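I'd been trying to get an hour with the woman who runs the Mernano supper club since last August, and when she finally said yes it was on the condition that I came while she was making stock and didn't mind being talked to over my shoulder. Fine by me! I turned up with a notebook and a lemon cake, and I left with an empty cake tin and nine pages of scribble.

She doesn't want her name in this, by the way. Her mum still thinks she works in insurance.

Mernano has been going for long enough now that people travel for it, but it started as six friends round a borrowed table. "I'd just been let go," she told me, "and I had a bit of money and no sense. I made a lamb thing and everybody put a tenner in a jug. I thought, well, that's paid for the lamb." She did it again a fortnight later, and then again, and by the end of that first year she'd fed 500 people in a flat with one bathroom.

I asked how the neighbours took it. She laughed so hard she had to put the ladle down. "The man downstairs complained four times and then he booked. He still comes. He has the fish, whatever the fish is, and he never says a word about it until he's got his coat on."

These days she cooks from a proper unit on the Bandara estate, between a tyre place and somebody who re-covers dining chairs (handy, given how people treat dining chairs). She keeps a tally of every plate that's gone out, in a red book with a split spine, and she got it down to show me. The total stood at 2,207. Of those, 1,299 were meat or fish, and she's a bit sore about that, having tried very hard with aubergines.

"People say they want the vegetable menu," she said. "They ring up and they're so keen. Then the night comes and they can smell the pork belly, and off they go."

We got on to money, which I always find awkward and she doesn't at all. Her first winter in the unit nearly finished her. The oven she'd bought second-hand, a great big Cukex, gave up on a night when there were thirty people sitting down, and she finished the main course in batches on two camping stoves by the back door. The repair came to £1,241. "I paid it in three goes," she said. "I ate a lot of toast. I was so tired I cried at an advert for gravy."

Did she think about packing it in?

"Every morning until ten. After ten I'd have a delivery and have to be nice to someone." 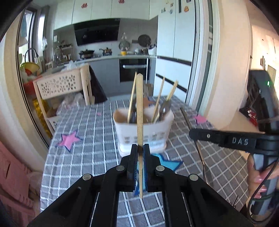
*Sticks and spoons, all in the one pot.*

What surprised me most was how little she's bothered about gadgets. I'd come with a whole list of questions on knives and pans, and she got through the lot in two minutes. She has one good knife. She has a Grukitz mixer that makes a noise like a lorry reversing, and she wouldn't swap it. Everything else has come from car boot sales or from her auntie, who gives away kitchen things the way other people give away courgettes.

She's much more interested in who sits next to whom. I hadn't realised she plans the seating, but she does, on the backs of envelopes, for every single supper. Couples get split up. Anyone who's come alone goes in the middle of the long side, never the end. "The end is lonely," she said. "You've only got the one neighbour and if they're a bore, that's your evening gone." She once put two strangers together because they'd both written "no coriander" on the form, and last spring she did the food for their wedding. (No coriander.)

I asked what goes wrong most often and she said rice, straight away, no pause. Rice for four is easy and rice for thirty is a different animal. She now bakes it in deep trays with the lid on and doesn't lift the lid, and if a guest wanders in and lifts the lid they get sent back out. She also never does a pudding that has to be turned out of a mould in front of people, after something that happened with a panna cotta that she would only describe as "wet".

By then the stock was ready and she was straining it, and I was being no help whatsoever. I asked whether she'd ever open a restaurant. She pulled a face. She's been offered a site twice, and both times she walked round it, said thank you and went home to bed.

"In a restaurant they come in whenever they like," she said. "At mine they all sit down at half seven and they all get the soup together. I like hearing it go quiet."

The next run of suppers goes on sale shortly, and the menu's still being argued over, mostly between her and herself. She's having another go at the aubergines. I've put my name down for two seats and ticked the vegetable box, and she says she'll be watching me when the pork goes past.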